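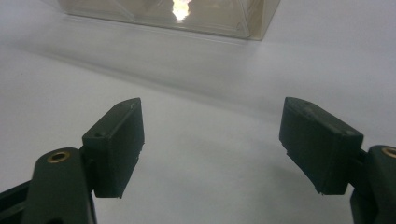
The clear box on the white top, and the gripper open in front of it.

Gobnait Fahy had packed boxes at Plesulard for 40 weeks a year until her knees quit, and she did not believe a word of it.

"It'll do your kitchen next," said McGrath. He had the Stovau brochure rolled up in his fist. "Shop floor by January, kitchens after."

"Whose kitchen?"

"Anybody's."

She bent down to look at the two dark fingers. They leaned toward each other like men at a bar. Between them was plenty of white and nothing else.

"Can it wipe a counter?"

"It can learn."

"My nephew can learn. He's 49." She tapped the brochure. "What about a lid that sticks? What about a box somebody dropped jam on?"

McGrath said the people at Saruvix were working on lids. He said it the way he used to say the raises were coming.

"Tuesday, you told me," she said. "You told me come Tuesday and see it work."

"It's Tuesday till midnight."

Gobnait pulled a stool over and sat — her knees were bad by three in the afternoon — and took her sandwich out of her bag.

"Go on, then," she said.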